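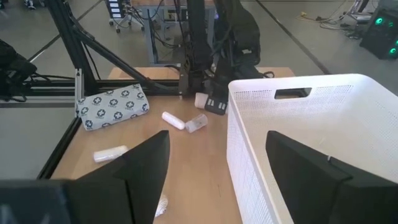 Saturday, Kimthorpe bench, started 9:40

Okay, day two of the put-away runs with the new regrasp rule, and I'm writing this while the arms home because yesterday I left it till the evening and forgot half of it. Same task as before: first-aid stuff goes from the table into the white basket, two arms, one operator, no help from the keyboard once the episode starts. Policy is the Potstead checkpoint Dong-geon trained with the chunk length at 40. The old one is still on the shelf drive if anyone wants to go back.

Question for the day, same as the one on the whiteboard: if we let the policy back off and try again when the finger gap closes too far, does it help with the soft things, or does it just burn time? My guess going in was that it would help with the gauze and do nothing much for the pill bottle. The bottle's trouble is rolling, and backing off gives it more room to roll!

Method, so I don't have to reconstruct it later. We threw out the fixed layouts and let Skaltis pick start poses, then placed things by hand to match the printout. Close enough is fine, I'm not getting the ruler out. An episode ends when everything is in the basket or at 400 steps. Retry allowed twice per object, then the rule switches itself off and the policy is on its own. I score per object and not per episode, which Prins doesn't like, but a run that gets the pouch and both rolls and then fumbles the gauze shouldn't look the same as one that never moved.

Morning block went well. We got through 57 episodes before lunch with one restart (cable on the left wrist, I re-taped it and left more slack). The pouch is close to solved, I think. It comes in from the short side nearly every time now and doesn't drag. Rolls are good when they lie across the fingers and bad when they lie along them, same as April.

Gauze is the fun one. With the old rule it would pinch the top fold, lift, lose it, and then carry nothing all the way over to the basket, very proudly. With retry on, it notices the gap and goes back down, and the second try is lower. I watched it do this maybe a dozen times and I'm still pleased about it. The threshold is touchy though - set it too tight and it thinks a thin fold is a miss and drops a perfectly good grasp. I ended up at 3 mm and would like to sweep it properly.

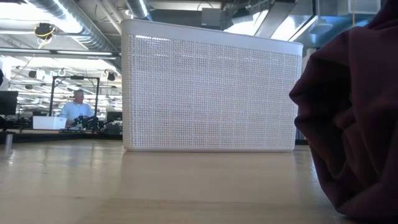 Spent the first bit after lunch on the side camera, because the success labeler reads that view and I don't trust it yet. Its failure mode is pretty simple: when something big and close fills the view, it stops finding the objects and calls the last thing it saw. White perforated stuff is the worst for it. From down at table level, a grille full of little square holes looks an awful lot like basket wall to a small network, and with dark red cloth bunched up close on the right there's not much left for it to work with. I've started masking by depth before the labeler runs. Seems better, but I only checked by eye.

Total for the day, 109 episodes, all on the shelf drive under the retry folder. I hand-labeled the morning block and will do the rest Monday, or Dong-geon can if he's bored. Please don't use the auto labels for the gauze, they're too kind.

To do:
sweep the gap threshold, 2 to 5 mm
old rule on the same Skaltis poses, otherwise we're comparing nothing
ask Prins whether per-object scores can go in the main table
more tape for the left wrist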